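6月21日

今天回来得比平时早,天还亮着,楼下的石榴花掉了一地,我也没急着做饭,先泡了杯茶坐下来,想把这阵子的事好好写一写。上一次认真写日记还是二月,那时候分拣台上全是人手,冬天仓库里冷,大家都戴露指的毛线手套,一边呵气一边往筐里放东西。现在才过了几个月,再翻那几页,觉得像在看别人的生活。

早上到Studolgate的时候,Manju Vashisht已经在了,正蹲在七号台旁边换夹爪的垫子。她以前跟我一样是拣货的,就在我右手边那个位置,站了好些年。如今她胸牌上写的是“单元看护”,这个名称我们笑了很久,说听上去像在医院上班。她倒是很当一回事,口袋里永远装着一块软布和一把小内六角,走路都叮当响。垫子磨薄了就抓不稳滑的东西,她用指甲掐一掐就知道还能撑几天,这本事说明书里是没有的。我问她腰还疼不疼,她说不怎么疼了,就是晚上睡下去,脑子还在转。从前是身子累,倒头就着;现在是身子不累,人躺着,耳朵里还在等那个提示音。

我太明白她说的这个了。我自己现在也是一样。

我现在管的是“疑难件”,就是机器手臂拿不准、要停下来问人的那些。屏幕上跳出来一个画面,我看一眼,告诉它这是什么,从哪儿下手,它再接着干。听着轻松,头一个星期我差点哭出来。我拣了那么多年货,闭着眼睛都知道哪个盒子一捏就瘪,哪个瓶子要托着底,可是要我把这些说给一台机器听,我竟然说不清楚。手会的东西,嘴不会。Kiran Solanki那时候陪着我,他是Orotden派来装系统的,人很年轻,脾气好得出奇,我说“你就轻轻地拿嘛”,他真的就坐在那里跟我商量,“轻轻地”到底是多轻。

后来慢慢摸出些门道。细长透明的瓶子最难,背后是什么颜色,它就像什么颜色,灯光一打,白花花的一道一道,机器常常分不清瓶子到哪儿为止。白底的包装也难,反光厉害,印的花样再好看,它也只当是一片亮。还有就是东西挨着东西,前面的挡了后面的,画面里只剩半截字、半个图案,我得凭记性去猜。

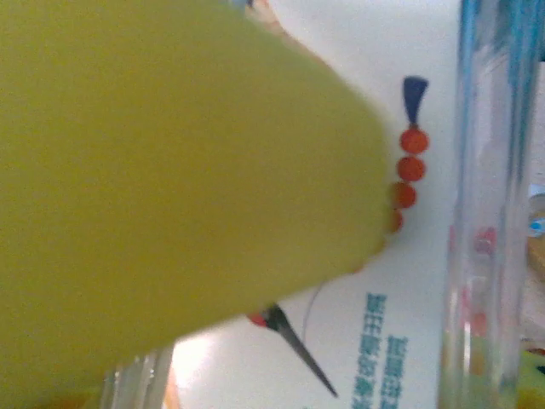 所以我常跟新来的人讲,认货不能光靠看字。字会被挡住,会歪,会糊,可是一样东西给人的那个整体的感觉,是不太会骗人的。我母亲在集市上卖过干货,她从来不看标签,隔着两步远就晓得哪一袋是去年的。我小时候觉得那是神通,现在想想,她不过是看得多。我这点眼力,大概也是这么来的,只是没想到有一天会用在这种地方,坐在椅子上,对着一块屏幕,替一条手臂认瓶子。

上午十点开班会,Seema Pathak主持。她把上个月的数目念给我们听:以前一个人一小时拣72件,算是手脚快的;现在一个单元一小时能走100件,夜里也不歇。她念得很平,没有要夸谁的意思,也没有要吓谁的意思,我一向敬重她这一点。可是屋子里还是静了一下。原来我们这个班是34个人,这句话没有人说出口,但我知道大家心里都在算。有的人调去了包装,有的去了退货那边,有几个春天就走了,走之前请大家吃了甜点,抱了又抱。位子是没有硬裁的,合同上写得清楚,可走了的也没有再补。这两句话都是真的,放在一起听,滋味就复杂了。

Shalini Nautiyal举手问,那走的人的活儿是谁在干。Seema说,一部分是机器,一部分是你们。Shalini又问,我们那一部分,算不算在工钱里。我在后排听着,心里替她叫了一声好。她平时话最少的,吃饭都坐角上,偏偏是她问出来。Seema没有敷衍,她拿笔记下来,说会去和Srivastava那边谈,疑难件的津贴月底之前给答复。会后我去拍了拍Shalini的肩膀,她手心全是汗,还反过来问我是不是说得太冲了。我说不冲,你再冲一点也可以的。

中午跟Detlef Lenz一起吃饭。他还有不到一年就退休了,是我们这里最不肯碰屏幕的一个。当初培训他去了两回就不去了,说自己一双手比什么都好使。领导也没有为难他,让他留在易碎品那边,那边到现在还是人工。他带了自己腌的黄瓜,硬要分给我一半,又跟我讲起从前的仓库,说那时候拣货靠纸单子,纸单子夹在木板上,谁的木板旧谁就有面子。我听过好多遍了,还是爱听。讲到后来他忽然问我,那个东西,到底听不听你的话?我想了想说,多半听,有时候它比我有主意。他哼了一声,过了一会儿又说,下午我过来看看。

他下午还真来了!背着手站在我椅子后面,一句话不说,看了好一阵。正好跳出来一件,两个透明的东西叠在一块儿,我犹豫了,他在后面伸出一根手指头,往屏幕上一点,说,先拿外头那个,里头那个口朝这边,一碰就倒。我照他说的标了,手臂就动了,稳稳当当拿了出来。我回头看他,他耳朵都红了,嘴上还是不饶人,说这有什么,瞎子都看得出来。可他没有走,又站着看了五六件才回去。Kiran在旁边全听见了,跑来小声问我,能不能请Lenz师傅每个星期过来坐一个钟头,把他看出来的那些都讲一讲。我说你自己去请,带点吃的,别带表格。

这件事让我想了一路。坐在公交车上,车过Bollavness那座桥的时候,太阳正好照在水面上,晃得眼睛都睁不开,我忽然想,机器进来这几个月,最让我不习惯的,也许是安静。以前台子两边站着人,手在忙,嘴也不闲着,谁家孩子考了试,谁跟婆婆拌了嘴,哪里的茄子便宜,一个班下来什么都知道了。现在一个人守一块屏幕,隔壁要隔出好几米,说话得站起来。上个星期我才晓得Manju的女儿订婚了,要在从前,提亲那天我就该知道的。效率表上没有这一栏,可我觉得少的就是这个。

我打算明天跟Seema提一提,把休息时间对齐,让看屏幕的和包装的能坐到一张桌子上去。茶水间够大,挪一挪就行。她要是问我理由,我就说是为了交流疑难件的经验,这也不算撒谎,今天Detlef那一指头就是最好的证明。

话也要说回来,好处我是实实在在得了的。膝盖不肿了,这是头一样。去年这个时候我上楼要扶着栏杆,歇两回,今天一口气就上来了,手里还提着一袋米。下了班还有力气给自己炒两个菜,还能坐在这里写这么长的字。我不愿意昧着良心说从前样样都好。从前冬天手裂了口子,胶布缠着照样拣,夜里疼醒过,这些我都记得。我只是希望,省下来的那些力气,有一点能真正落到我们自己身上,别全叫那个数目吃掉了。

晚上Manju发来消息,说七号台换了垫子以后顺多了,下午叫人的次数少了一截。后面跟了一句,你看,它也会舒服的。我看着笑了半天,回她说你少操心它,多操心操心你女儿的喜酒,我的衣服还没有做呢。她马上打电话过来,我们俩说了快一个钟头,从料子说到花边,从花边又说到哪家裁缝不拖工期,茶都凉透了。

锅里的米饭好了,我闻见了。津贴的事月底再看,明天早班,记得给Detlef带那罐辣酱,答应他好几回了。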